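3.2 How parts are laid down for the next person

Anyone who has spent a few weeks in a small parts room will know that the real craft there is in the setting down, and we were lucky enough to watch a good deal of it. Our observations were made in November at the Stokach workshop, where molded covers come in from the finishing side and are put into shallow tubs before they go on to fitting. We logged 2,013 separate placements over 15 shifts, and Kimie Miyazaki, who coded the whole set with a patience the rest of us can only admire, sorted them by how the part was lying when the hand let go of it.

The covers are awkward things to store, long and rounded, with a ridge down the middle and a shiny face that everybody is (quite rightly) anxious about. They don't stack well and they roll if you let them. What the staff had settled on, long before we arrived with our coding sheets, was a slanting row, each cover at the same angle as its neighbor, with cardboard underneath to raise the layer closer to the rim. The written instruction on the wall, which dates from the Hamada layout, asks for covers to lie square to the tub, and we found very few people who could remember reading it.

We were curious whether the slant was a matter of habit or of comfort, so we asked 100 people across the 2 sites (Stokach and the smaller Rodari store) to show us how they would fill an empty tub. Most of them turned the first cover a little before they put it down, and then simply followed it with the others. Several told us, very kindly and at some length, that a slanted cover is easier to take hold of by its near end.

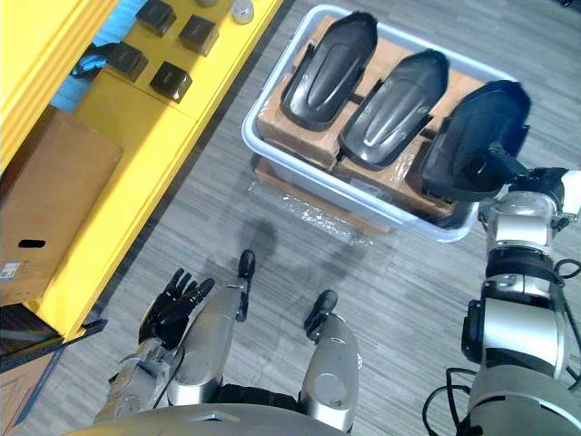 Figure 4. Black molded covers in a gray tub, lying over cardboard boxes.

The near end mattered more than we had expected. In the Rodari sessions people came back to it again and again, and one longtime fitter spent most of a coffee break showing us the difference with a pair of shoehorns. We therefore added "end of first contact" to the coding scheme and went back through the earlier shifts, a job that took up the better part of the winter. The revised codes are used from Section 3.3 onward, where we turn to the Sikine tubs and their deeper walls.

Print this section | E-mail to a colleague
Shares: 15 | Comments: 2

Related items
Cardboard as a working surface in small stores
Tub depth and reach: notes from Sikine
Wall instructions and what becomes of them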